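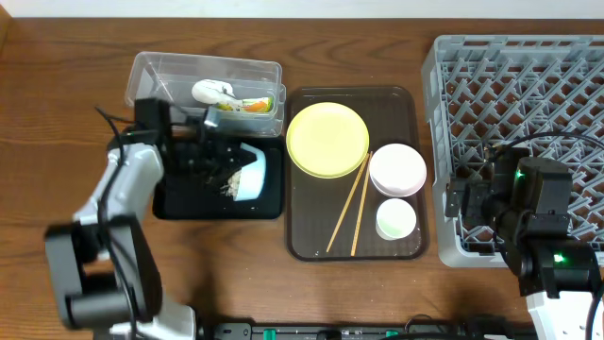
3 min read

Section 3. Setting the Water Softener

1. Turn the bypass valve to SERVICE and open a cold tap until the water runs clear.

2. Hold the Troseo control key until the hardness value flashes. Enter 21.
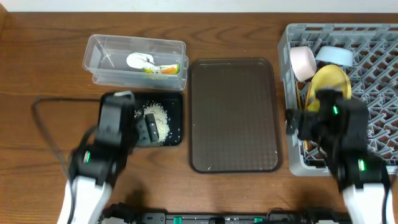

3. Set the regeneration time to 2:00 a.m. – the unit supplies untreated water during this cycle.

Note: The Judow cartridge must be replaced after 3000 gallons.
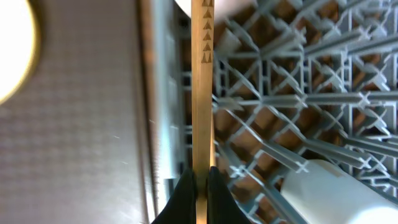

4. Fill the brine tank with salt to the marked line. Close the lid.

CAUTION: Do not use rock salt. Do not connect the drain hose directly to a sewer pipe.

2 comments

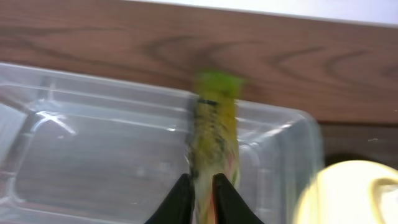

Zoltán Farkas: My display went back to the old hardness value after a power cut in February. Do I repeat step 2 only, or step 3 as well?

Győző Fekete: Both, in that order.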